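Articles > Building Materials > Weathering of Coated Boards

Print this page | E-mail this page

3. Color change in coated boards at the Gratstead site
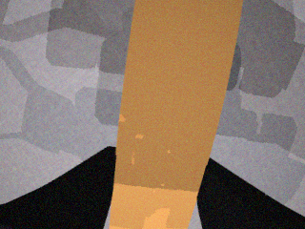 The boards were hung on open racks facing south, with the lower ends resting in a steel channel. Two coatings were compared, the Grekar oil and the Blöndal water-based stain. Each was brushed on in 2 coats, with a night of drying between them. Uncoated boards from the same delivery hung on the end rack. In all, 74 boards were put out in November, and they will stay up until 2027.

Color was read with a hand-held meter at three fixed points on every board. We took the readings in the morning, before direct sun reached the racks. Boards that were damp from rain were left until the next dry morning. Oluf Gunnlaugsson took all the readings in the first winter, so differences between operators do not enter into that part of the record.

The oiled boards darkened first and then began to fade. The stained boards changed more slowly, but the change was less even along the length of the board, and the middle point often differed from the two end points. We had expected the lower ends to change most, where water collects in the channel. This was true of the uncoated boards only.

Eight boards were dropped from the analysis after a rack came loose in a storm and their faces were scraped. They are still hanging at the site, but their readings are left out of the averages in Section 4.

Figure 3. Surface of a flat piece in orange-tan, computer rendering. The tone is paler in a band near the bottom, and small lighter spots lie on the darker part.

Averages hide local marks of this kind. A meter reading covers a spot no wider than a coin, and a pale patch beside it goes unrecorded. For this reason we also graded each board by eye, using the Lasus scale, at the end of every season. The two methods agreed well for the oil and poorly for the stain.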